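Politics > Working Papers > Section 4
4 min read

4. Removal motions and the timing of votes

Local councils can remove a deputy mayor by simple majority in Flekinside and by two thirds in Grira. We compared the two rules using the minutes of 225 council sessions. A motion was counted once it had been read into the record, even if it was later withdrawn.

In Flekinside, most motions came to a vote at the session where they were read. In Grira the usual gap was 9 days, and the deputy mayor often resigned before the vote was held. Resignations of this kind do not appear in the official removal tables, so those tables understate how many deputies left under pressure. 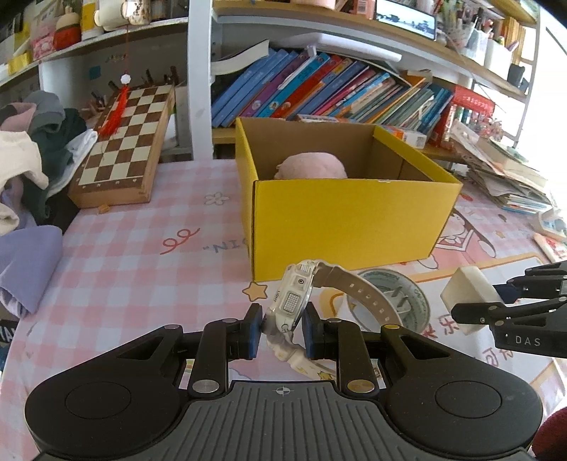 Figure 3. White wristwatch with a square digital face, held between two blue grip pads.

Economou objected to this reading at the January workshop, saying that many of the Grira resignations had been agreed within the parties before any motion was filed, and that the longer gap could not have caused them. We cannot rule this out. The minutes do not record talks between party groups.

As a partial check we used the Jernix survey of 1,000 residents in both towns. Nearly 100 of them named a specific deputy they believed had been pushed out. Their answers match the resignations in our list more closely than they match the removal tables. Section 5 repeats the comparison without the budget sessions.

12 shares | 3 comments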